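Cernard (software)

Cernard is a motion planning program for robots with two arms. It was written by Amparo Cifuentes and Fulgencio Benítez at Iglesias, and the first version came out in May.

Planning

The planner treats both arms as one system - a path is accepted only if neither arm comes too close to the other. It tests up to 200 candidate paths for each move and keeps the shortest. Control commands are sent every two milliseconds by a separate module, Wedden.

Typical tasks

Cernard is mostly used for sorting small parts into drawers and boxes. One arm can hold a part over the table while the gripper of the other stays near the open drawer.

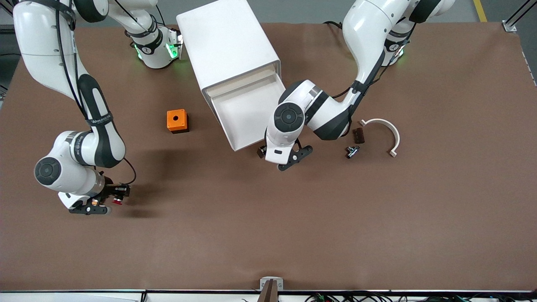

Limitations

Cables on the arms are not modeled.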